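Grundovska ceiling cassette: four months in a high room

Tested by Sorcha Buckley

Most cassette units are reviewed in offices with low, flat ceilings. Ours went into a tall white studio with broad beams and a window wall, so air distribution mattered more to us than the maker's peak output figure.

Fitting

The unit is white and rectangular, with vents along its sides. Installation took two fitters 17 hours, most of it spent on the condensate run. The drain pump is included – the wall controller is not, and adds 105 pounds to the bill. It hangs close to the ceiling and shares it with round recessed lights.

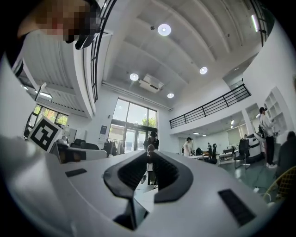

Performance

On the lowest fan setting the sound is a steady hiss, acceptable during calls. The top setting is intrusive and we rarely use it. Cooling reaches desk height evenly. Heating is weaker: in January the warm air stayed up among the beams until we angled the louvres fully down.

Upkeep

The filters slide out without tools, but you need a proper ladder at this height. Rinse them monthly.

Verdict

Good for cooling, average for heating. Rooms with lower ceilings will get more from it. Score: 4 out of 5.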